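Search this site Search articles Go

Looking after a two-armed sorting cell
November 20, 2024
By Mitali Liyanage

The sorting cell at Lonirwood starts its day with a screwdriver. Before any parts go near it, Zorica Stojanović checks the bolts at the base of each arm, then runs a hand along the cables from the wrist back to the shoulder. She is feeling for stiff spots. A stiff spot means the cable has been bending in the same place too often and will need to be moved or replaced.

Lonirwood repairs control panels for small food plants and laundries. Used parts come off the old panels, get tested, and go back into stock if they pass. The cell takes on the dullest part of that work, picking small components out of a tray and putting them into bins by color. It was installed in July by Gidetti, a two-room integrator across town, and for the first few weeks it dropped a lot of parts.

"The arms were fine," says Nimal Ranasinghe, who did the installation. "We had taught the bin positions with the bins sitting on the bare table. Then somebody put a mat down, and every height was off."

The mat stayed. Small caps bounce on a hard surface and the mat stops most of that, so Ranasinghe taught all the positions again. It took him an afternoon. The rule now is that if the mat is lifted for cleaning, both arms get a touch-off check before they run: each gripper is lowered slowly to a set point and the reading is compared with the one written on a card by the controller.

The grippers get the most attention. Their fingers have to go down inside a bin without touching its walls, and a finger that is slightly bent will catch on the lip. Stojanović checks them against a steel gauge every 3000 picks. She also opens and closes each one 25 times with nothing in it and listens. A dry slide makes a scratching sound well before it starts to stick.

Cable slack is the other regular job. The wrist has to turn freely, so the cable needs a loop, but a loop that is too big can hang in front of the camera or brush the parts. Ľubica Jurčo, who writes the cell's routines, asked for the loop to be shortened twice in the first month. The second time it was too short and pulled at the connector, and they let some of it back out.

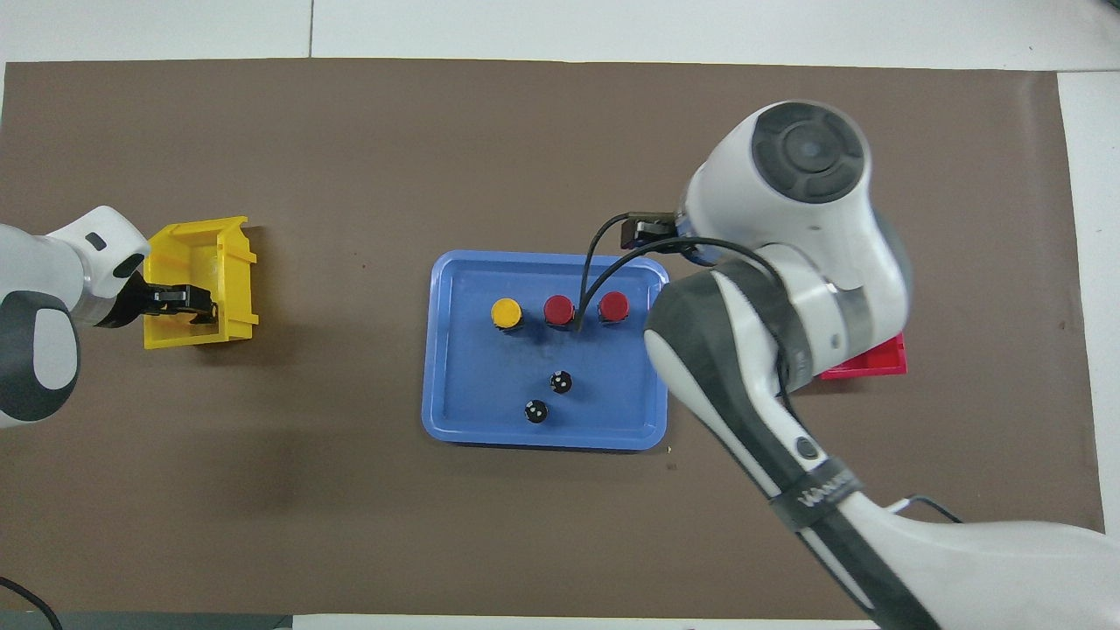
The blue tray between the two bins, with caps and knobs in it.

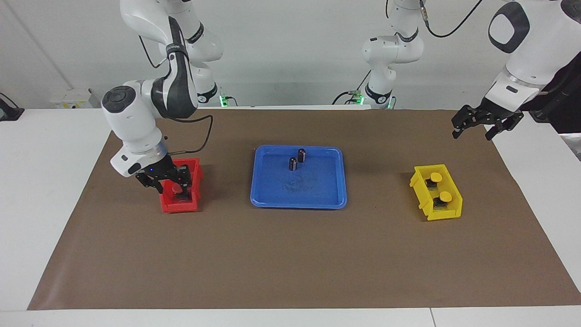 Jurčo keeps a log of failed picks. In the worst week there were 666, nearly all of them from one arm. She spent two days on the software before Stojanović found a loose screw in the gripper mount. Last week there were eight.

The next job is lighting. In late afternoon the sun comes across the shop and the camera has trouble telling a red cap from an orange one. Ranasinghe wants a fixed lamp over the table. Stojanović would like to try a blind on the window first, and she has already measured for it.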